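Pinel -- About us

Who we are

Pinel is a company for the care of clothes. We collect used and returned garments from shops, from rental firms and from private wardrobes, and we clean, repair, sort and fold them, so that they can be worn again. Our workshop is in Plivine, in the former school building behind the railway station. The entrance is from the yard.

The company was started by Viera Urban in her own flat, with one sewing machine and a bed on which everything was laid out. The first customer was a small shop which had 129 pullovers with wrong labels and did not know what to do with them. Viera changed the labels in two weeks, and the shop came back in August with coats. Today we handle 2000 garments in a normal month, and more after the winter season, when people empty their wardrobes.

What we do

Knitwear is our strongest side. We wash it, remove the small balls of wool, close the holes and give every piece back folded in the size which the customer needs for his shelf or box. We also do trousers, jackets and bed linen. We do not take leather and fur, for this we can recommend a colleague in Limovlow.

Folding and automation

Many visitors ask us about this part, therefore we write about it in more detail.

Folding was always the work that people at Pinel liked the least. It is not heavy, but it is the same movement for many hours, and the shoulders and wrists feel it in the evening. Three years ago Ľubomír Krajčí, who leads the workshop, made a list of all the tasks and asked everybody to mark which one they would give away first. Folding won without a discussion.

We looked at the large folding machines which are used in laundries. They are very good with towels and sheets. With a knitted sweater, where one sleeve is long and soft and the other one is already lying under the body, they were not good enough for us. So we decided to teach a robot from the work of our own hands. Our people fold with a hand-held gripper, which has the same kind of fingers as the robot will have, and the movements are recorded. Tín Kim prepares these recordings and works on the robot together with the engineers from the firm Ng.

We do it on beds and ordinary tables, with clothes in different colours and patterns, and with other things lying next to them. A robot which has only seen a clean white table is soon lost in a real workshop. 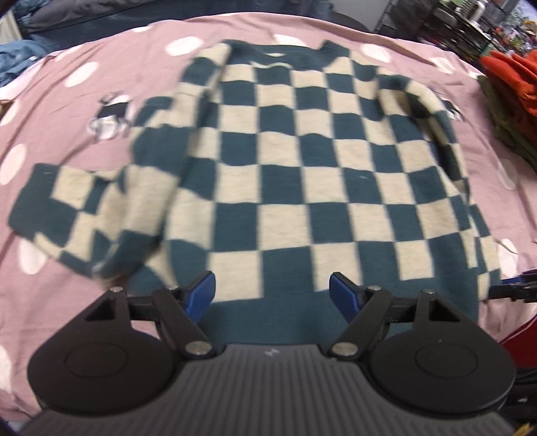 The first weeks were slow. A person who folds a sweater in a few seconds by hand needs much longer with the two fingers of a gripper, and Vratislav Hájek, who has folded with us from the beginning, said that he felt like a beginner again. Later he became the teacher of the others. He noticed that it is better to take the hem a little inside of the corner and to lift it low, and that a thick neckline should be left until the end. These things he always did, but he had never needed to say them aloud.

What changes for our people

Before we began, we wrote down some rules together, and they are still hanging in the kitchen:

Nobody at Pinel loses the job because of the robot.
Each person who makes recordings gets the same wage as for repair work, also when the attempt does not succeed.
Faces and voices are not recorded.
Everybody can refuse the gripper and stay with the other work.

Two colleagues have refused, and this is fully in order. They are now in the repair room, where we have more orders than hands.

The robot folds today only simple pieces, mainly T-shirts and thin pullovers, and a person checks each pile. It is slower than Vratislav. It makes mistakes with hoods, and buttons are still a problem. We do not know yet how far it will come -- some of us expect much, others are careful. What we can say is that the evening folding shift does not exist any more, and the hours were moved to mending and to the contact with customers. For some people this was a welcome change. For others it was difficult, they missed the quiet work with the radio on, and we keep one folding table for those who want it.

We also had to learn new things ourselves. Ľubomír now plans the day so that the recordings do not stop the deliveries, and this was not always so in the beginning. Several customers got their boxes late, and we apologise to them once more.

Visit us

On Sat 2 July we have an open day in the workshop. You can see the repair room and the washing room, and try the gripper on a sweater of your own. Please bring one which is clean. Children are welcome with an adult.

For orders and questions please write to Viera Urban or come to the office in the yard. We answer in English, Slovak and Czech.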